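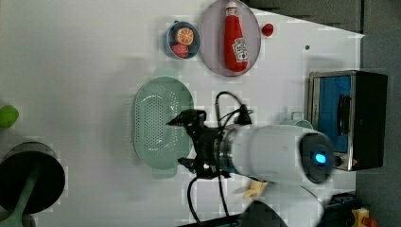

A colander is a kitchen bowl with many small holes, used for draining water from food such as pasta, vegetables or washed fruit. The name comes from the Latin word colare, "to strain". Most colanders are round or oval and have two handles, so that they can be lifted with both hands when full. The holes may be placed in rows, in rings or in a star pattern. A colander differs from a sieve, which has a fine mesh and holds back smaller pieces – for example rice or tea leaves. Metal and plastic are the usual materials today.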